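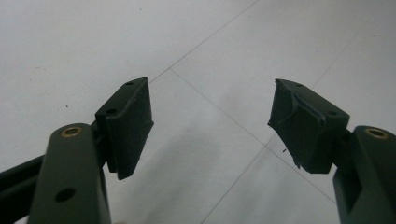

Yesenia Varela wrote after the May meet that her team spent more evenings gluing pads back on than driving, and she wanted to know why the kit page never mentioned it. Fair enough. The page has been rewritten.

Category: Club & Competition Kits > Grippers

Nurnel Hand-Held Gripper, club kit
Part no. 424
$315, pads included

The maker calls this kit "competition ready." We would call it a decent linkage with a weak spot. The two fingers are dark green, with brass bushings at the pivots, and we have no complaint about either. The pads are another matter. The dark covering can fray at the lower corner and lift off the face in a flap, and a torn pad is a poor thing to bring to a pick-and-place round.

Nurnel says a set of pads lasts a season. Ezequiel Villaseñor's students at Cervantes got about 7 weeks out of theirs, practicing after school on a tile floor. Your club may do better - we wouldn't plan on it.

In the box: gripper, 2 spare pads, hex key, printed build guide. The guide skips the step where you square up the pads, so check that they meet evenly before you tighten anything.

Good for: practice, demos, a first-year team.
Less good for: a full competition day with no spares on the table.

Glue is not included. Returns accepted on unbuilt kits only.

Related items
Nurnel replacement pads, pair
Parach wrist mount
Resura practice blocks
Brass bushing set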